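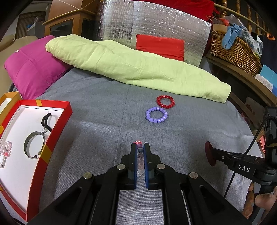 **What does Jerex need from me before it can plan a grasp?**

A recording and a one-line task note. Jerex finds the fingers, the things on the surface and the path between them by itself, and you only step in where it flags a doubt.

## Jerex 3

Jerex is the perception and planning toolkit from Opoku. It takes footage from hand-held grippers and turns it into grasp plans you can look at, edit and send to an arm. We've been building it for a long time and this is the version we're happiest with!

Small household stuff was our big push this time: clear plastic bottles, strings of round beads, thin bangles, jewelry sitting in an open box on soft gray cloth. Clear plastic used to give our old segmenter fits, so the new one (we call it Destmont) was trained on 3,439 hand-checked clips, and it holds on to an outline even when half of it is hidden behind a finger pad.

### What's in it

- Destmont, the segmenter, with wide-angle lens correction built in
- Toduvham, the planner, which scores up to 3,000 candidate grasps per object and keeps the best 8
- A timeline viewer where you can scrub, relabel and re-run one step without touching the rest
- Export to JSON or CSV, plus a Python API

The viewer is my favorite part. Drag a contact point a little and the whole plan updates while you watch (try it on a bracelet, it's great fun).

### Requirements

- Ubuntu 16.04 or 18.04
- Python 3.6 or newer
- 8 GB of graphics memory
- Video at 30 frames per second or better

### Notes

Two grippers in view are fine. Set `tools: 2` in the project file and each one gets its own track. Fabric folds can still show up as objects on patterned throws; raise `min_height` a little if that happens. Windows support is planned for March.

Page updated October 4, 2019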